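Dremano pottery open day — notes before I forget

Got there at half nine, which was too early. Gate shut, one man with a wheelbarrow, drizzle. By ten there was a queue back to the bus shelter and I was glad of my spot in it.

For anyone who hasn't been: Dremano is the old tableware works on the river side of Wenis, the one with the two chimneys. They let the public in once a year, in March. Free, but you have to put your name down and the list closes fast. I only got on because Toàn Chu dropped out with a bad back (get well soon, and thanks).

They split us up at the door. My group had Lesia Vasylenko, who has been in the glaze shop for years and talks faster than I can write. So apologies for gaps.

First stop the clay end. Clay comes in by lorry, gets mixed with water in big sunken tanks, sieved, pressed into cakes, then through the pug mill and out like a very fat sausage. Noisy. Smells like a wet cellar. Somebody asked where the clay comes from and the answer was Deris, always has been, apart from one bad winter when the road was closed and they bought in some stuff that cracked. Lesia still cross about that.

Then casting. Plaster moulds on long benches, slip poured in, left, poured out again. The timing is done by eye and by a kitchen timer with tape on it. I had a go at tipping one out and got it all down my sleeve. Jugs are cast, plates are pressed, and cups can be either depending on the range. Handles are stuck on by hand with a dab of slip. Two women doing that at a speed you would not beleive. One of them, Lindalva Quintana, let a few of us try. Mine fell off.

Cups are what they sell most of. The Lã range has the straight tapering sides and no foot to speak of, and there was a long chat about whether a cup ought to have a foot at all. Lesia says yes. The shop says people buy them without.

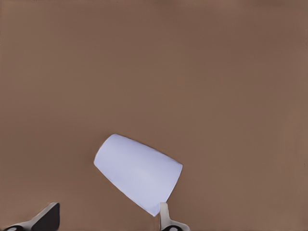
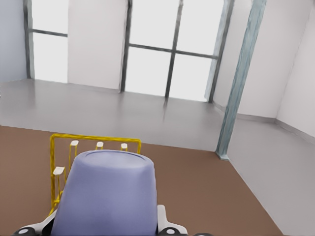 A pale lavender cup lying on its side in the first, a yellow wire rack in the second.

Kilns next. Hot in there even with the doors shut. The big one is gas and runs through the night, and there's a small electric one for test pieces. Old bottle kiln still standing at the back, number 853 painted over the door. Asked what the number meant and got three different answers from three people. You can stand inside it and look up. Best bit of the day for me, very quiet, pigeons.

Biscuit firing first, then glaze, then the second firing. Decorated ware goes in a third time at a lower heat. I hadn't understood before that the glaze colours look nothing like the finished thing. The bucket marked dark green was pink. Like weak strawberry milkshake. A boy in front of me dipped his finger in and was told off, not very hard.

Decorating shop was my mum's request so I took proper notes there and have since lost the page. From memory — bands are painted on a turning wheel, brush held still. Flowers freehand. Transfers for the hotel orders. Kumudini Amarasinghe had a tray of old pattern books out, with the oldest pattern given as 1683. I took that for a date and said something daft about the age of the place. It's just the pattern number. She was nice about it.

Lunch was in the canteen. Leek soup, roll, tea, all on seconds, so every bowl a bit wonky. Four quid. Sat with Tâm Ninh, who teaches evening classes and wants to bring a group next year. She reckons write to them in January, don't wait for the poster.

Afternoon was meant to be a talk on the history but the projector wouldn't start, so we got sent to the seconds shop early. Chaos. Everyone going for the blue serving dishes. I came away with a butter dish, a jug with a dent in the lip and two egg cups that don't match. No card machine, bring cash. They wrap in newspaper, bring your own bag as well, the handles on theirs gave out before I reached the bus.

Other bits. Parking is hopeless. Floors are wet in the clay end so not your good shoes. Stairs up to decorating are steep and there's no lift, which they do say on the form but in tiny print. Toilets are by the canteen only, go before the kilns. Dogs not allowed. Last bus back to Wenis goes at twenty past four and it was packed, the one after is not till six.

Will put the mould room notes up when I find the othe notebook.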